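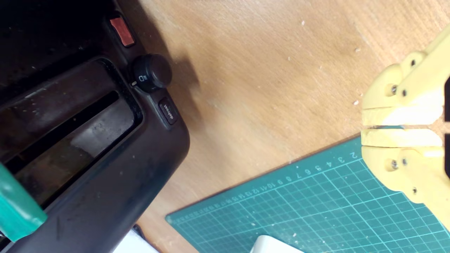
Yellow gripper with two flat fingers, teal surface between them.

PELURA WATER USERS' ASSOCIATION
Minutes of the operations meeting, 11/29/21
Held in the pump house meeting room and by telephone
Chair: operations manager
Minutes: recording secretary

1. Opening and quorum
The chair opened the meeting and confirmed a quorum. Apologies were received from the delegate for the upper laterals. The agenda was accepted with one addition, the culvert at the north road (item 7).

2. Minutes of the previous meeting
Accepted with one correction. In item 4, "isolation valve" should read "air release valve". The secretary will reissue the page.

3. Season summary
The operations manager tabled the delivery record for the irrigation season. Deliveries were made on all laterals until shutdown. The longest interruption was at the lower end of the east lateral, where the supply was off for 11 hours after a joint failed near the second turnout. The joint was replaced with a mechanical coupling from stock. Two couplings of that size remain.

Members on the lower east lateral asked whether the low pressure reported later in the season had the same cause. The manager's view was that it did not. Pressure at the head of the lateral was normal on each day a complaint was logged, and the loss is more likely at the inline screens, which were last cleaned before startup. The screens will be pulled and inspected over the winter.

Moved, seconded and carried: that the season summary be received.

4. Main pump
Niskanen submitted its inspection report on the main pump. The impeller shows wear on the vanes but is within tolerance. The lower bearing is noisy and replacement is recommended before the next startup. Shaft alignment was checked and left as found.

Discussion followed on whether to replace both bearings while the motor is off its base. The labour is nearly the same in either case. One member objected to replacing a sound part and asked for the objection to be recorded.

Moved, seconded and carried, one opposed: that both bearings be replaced, the work to be finished by April.

The report also notes corrosion on the discharge flange bolts. These will be replaced by association staff.

5. Meter replacement
The association has 32 turnouts on the replacement list. The proposal is to fit Itex meters on all of them, in the same body size as the existing units, so that no pipework is altered. Delivery time is not confirmed.

Questions were raised on the following points.
- Readout units. The new meters will be ordered in cubic metres. Existing billing records are kept in the same unit and no conversion is needed.
- Freezing. The meters must be drained or removed at shutdown. The manager prefers removal, with storage in the pump house. Shelving will have to be built.
- Straight pipe upstream. Three turnouts on the west lateral have an elbow close to the meter. The manager will measure these and report back. If the distance is too short, the meter will be moved downstream of the gate valve.
- Old meters. To be kept until the first full month of readings has been checked, then scrapped.

Moved, seconded and carried: that the order be placed, subject to written confirmation of the delivery time.

6. Pipe replacement, west lateral
Plano has quoted for the replacement of 600 metres of pipe between the road crossing and the old orchard block. The quote includes trenching, bedding, pipe and backfill. It excludes reseeding and any rock removal. Members noted that rock was met in the same area when the original line was laid, although no depths were recorded.

The chair asked whether test holes could be dug first with the association's own backhoe. The manager agreed, ground conditions permitting. The decision on the quote was deferred until the holes are dug.

7. Culvert at the north road
Debris has built up at the inlet and the grate is bent on one side. The road authority has been told in writing and has not replied. Staff will clear the debris - the grate itself is not association property and will be left alone. The secretary will write again.

8. Accounts
Invoices were presented for payment, including $973 for gaskets, bolts and pipe lubricant. One invoice for fuel was held back as the quantity does not match the delivery slip.

Moved, seconded and carried: that the invoices be paid, except the fuel invoice.

9. Actions
Manager: pull and inspect screens, east lateral.
Manager: book bearing work with Niskanen.
Manager: measure straight pipe at the three west lateral turnouts.
Staff: test holes, west lateral. Clear culvert inlet.
Secretary: second letter to the road authority. Query fuel invoice.

10. Adjournment
There being no other business, the meeting was adjourned. The date of the next meeting will be sent out with the test hole results.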